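Perguntas frequentes - Garra manual Sirix: preparação, cuidado e reparação

Última revisão: July 16, 2021

Esta página reúne as perguntas que recebemos mais vezes sobre a garra manual Sirix. O texto é mantido por Rehema Mabula, da oficina Juvgate. Se a sua dúvida não está aqui, escreva-nos com o número de série da garra.

O que devo verificar antes de ligar a garra?
Primeiro as almofadas das duas mandíbulas, depois o cabo, depois os marcadores. Se uma almofada está solta num canto, não comece a sessão. Colar de novo demora pouco, mas a cola precisa de nove horas de repouso.

Como se limpam as almofadas com nervuras?
Com um pano sem pelo e um pouco de água com sabão neutro. Não use álcool, porque a borracha fica dura e perde aderência. Nos sulcos pode usar uma escova de dentes macia. Deixe secar com a mandíbula aberta.

Quando é preciso trocar as almofadas?
O contador da garra mostra os ciclos de fecho. Nós trocamos aos 3,421 ciclos, sempre as duas ao mesmo tempo. Uma garra do modelo antigo (Wuna) deve trocar mais cedo, aos 2,084.

Onde posso fazer a preparação? Preciso de uma sala especial?
Não é preciso. Basta boa luz, espaço para duas ou três pessoas se moverem e um lugar para apoiar os marcadores grandes. Tenha cuidado com os cabos no chão: enrole o que sobra e afaste-o da passagem.

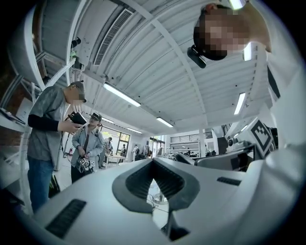 Mandíbulas em V com as almofadas escuras; ao fundo, outra garra com o cubo de marcadores.

O cubo de marcadores deixou de ser reconhecido. Está avariado?
Quase sempre é sujidade ou reflexo. Passe um pano seco em todas as faces e mude o ângulo em relação às lâmpadas. Se uma face tem um risco que atravessa um quadrado preto, é melhor pedir um autocolante novo. Não pinte o risco com caneta - já tentámos, e a leitura ficou pior.

A mandíbula fecha mais de um lado. Posso corrigir eu mesmo?
Pode, com a garra desligada. Desaperte os dois parafusos da base, feche a mandíbula com a mão sobre o calibre de 8 mm e aperte outra vez, um pouco de cada lado. Depois faça de novo a calibração pelo menu Mohamedi.

Posso tapar as ranhuras da caixa branca para não entrar pó?
Não, por favor. O ar precisa de passar por elas. Aspire o pó por fora, com força baixa.

Quanto tempo demora uma reparação na oficina?
Normalmente oito dias úteis. Em novembro fazemos inventário e pode demorar mais. Envie a garra com o cabo e sem o cubo, que se parte facilmente no transporte.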